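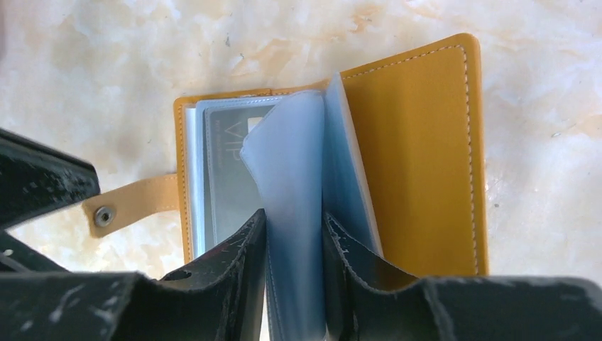

図1 開いた状態のカードケース。黄色の革、透明スリーブ、留め具つきのベルト。

カテゴリ:小物・収納 > データカード > 革小物
シェア 5 コメント 2

# Plama カードケース記録集

Plama は、カードケースと名刺入れの使用状態を記録した小さな資料集です。開いたときのスリーブの形、革の色、縫い目、留め具の種類を、同じ書式で1点ずつ書き留めてあります。管理者は Wian Chauke です。

最初の版は2021年3月に公開しました。もとは Plasance という革小物の修理店で、預かり品の状態を控えるために使っていた帳票です。店の外の人にも読めるように項目名を整理し、顧客に関する欄を削除しました。

## 収録内容

- 記録対象:131点
- 写真:435枚
- 記録票:1点につき1枚(CSV の1行に対応)
- 言語:日本語。素材名のみ英語併記

写真が1枚しかないものもあれば、開閉の途中を細かく撮ったものもあります。枚数は揃えていません。

## フォルダ構成

photos/ 写真。記録番号ごとに下位フォルダがあります。
sheets/ 記録票の CSV。
terms/ 用語表。部位名と色名の対応を載せています。
old/ 旧書式の記録票。新書式に移し終えたものも残しています。

CSV の文字コードは UTF-8 です。旧書式のものは Shift_JIS のままなので、開くときに指定してください。

## 記録項目

### 本体

表側と内側の色を別の欄に書きます。黄色系の革は「からし」「黄土」「淡黄」に分けました。光の当たり方で同じ革が別の色に見えるため、色名は明るい部分と暗い部分の両方を見て決めます。図1のケースは「からし」に入れました。上のほうはやや明るく、下は濃い金色に寄っていますが、別の色としては扱っていません。

角の形は「丸」「角」「その他」から選びます。革の種類は、持ち主の申告か刻印で確認できた場合だけ記入します。写真だけの場合は「革」とだけ書いてください。

### 縫い目

糸の色と、縁に沿っているかどうかを書きます。図1は糸が淡いクリーム色、位置は「縁から少し内側」です。ほつれの欄は、縫い目全体を確認できたときだけ「有」「無」を入れ、一部しか見えない場合は「未確認」にします。

### スリーブ

この資料集でいちばん記入が多い欄です。

- 透明度:透明/半透明/不透明
- 色味:無色/青み/黄ばみ
- 姿勢:平ら/反り/巻き/立ち
- 中身:有/無/不明

姿勢は、開いて置いたときの形で判断します。1冊の中で混在していれば複数を書きます。図1では左側の束がほぼ「平ら」、中央の1枚が「巻き」です。巻きの向きも備考に入れてください。図1の場合は「上へ反って左に倒れる」としています。

反りや巻きの原因は記録しません。以前は「熱」「詰めすぎ」「経年」という選択肢がありましたが、預かった時点で原因が分かるものはほとんどなく、記入者の推測が並んでいたため廃止しました。旧書式の記録票には残っています。

色味の「青み」は、スリーブが重なった部分の見え方も含みます。1枚だけ取り出して見ると無色のことがあるので、取り出して確認した場合は備考にその旨を書きます。

### 留め具

ベルトの有無、先端の形、金具の種類と色を書きます。図1はベルトあり、先端は丸、金具は丸いスナップボタン、色は「鈍い銀灰」です。本体の革とベルトの革で色が違って見える場合は、ベルトの色を別に記入します。図1のベルトは本体より淡い黄褐色としました。

スナップの固さは5段階でしたが、記入者による差が大きかったため「固い」「普通」「緩い」に改めました。実物を触っていない場合は空欄です。

### 中身のカード

カードが入ったまま撮影したものがあります。読み取れる大きな文字と色だけを記入し、番号や氏名は写真でも記録票でも伏せます。図1には灰色のカードが入っており、見出し文字の「VIP」を記入しました。その下の細かい文字は読めないため「判読不能」です。発行元の推測は書かないでください。

## 撮影の決まり

背景はなるべく無地か、柄の薄いものを使います。大理石調の淡い面は、黄色や茶の革の輪郭が出やすく、クリーム色の縫い目も見やすいので、記録全体でよく使っています。透明スリーブだけは淡い面に溶けやすく、濃い色の面で撮り直したものがあります。

ケースは開いた状態を基本とします。スリーブを無理に押さえて平らにしないでください。立っているものは立ったまま、巻いているものは巻いたまま撮ります。

## 記入例

色(本体):からし
縫い目:淡クリーム、縁から少し内側
角:丸
スリーブ:透明、青み、平ら+巻き
留め具:ベルト、丸スナップ、鈍い銀灰
中身:有(灰、「VIP」)
固さ:空欄
備考:巻きは中央、左に倒れる

## 既知の問題

- 写真が暗く、革の色名が決められない記録があります。色欄は「保留」です。
- Hidayat から移した記録は、スリーブの枚数欄が空です。もとの帳票に欄がありませんでした。
- 「反り」と「巻き」の境目がはっきりしません。用語表に図を足す予定ですが、まだできていません。
- 二つ折りの名刺入れと三つ折りのカードケースが同じ分類に入っています。次の版で分けます。

## 向いている使い方、向いていない使い方

状態記録の書式の参考、部位名の統一、修理前後の控えの見本として使えます。価格の査定や製造元の特定には使えません。そのための項目がなく、収録品も店に持ち込まれたものに偏っています。新品はほぼ含まれません。

## 変更履歴

- 9月の更新:固さの区分を3段階に変更。原因欄を廃止。Clisovport 経由で届いた訂正を反映。
- 初版:公開。

## 利用条件

記録票は出典を書けば自由に使えます。写真の再配布は記録番号を付けたままで行ってください。番号を外したものが出回ると、訂正があっても照合できなくなります。

伏せ忘れた番号や氏名を見つけた場合は、写真の記録番号を添えて Wian Chauke まで連絡してください。該当する写真は確認が済むまで非公開にします。

タグ:カードケース、名刺入れ、革、スリーブ、記録票
サイト内を検索 キーワードを入力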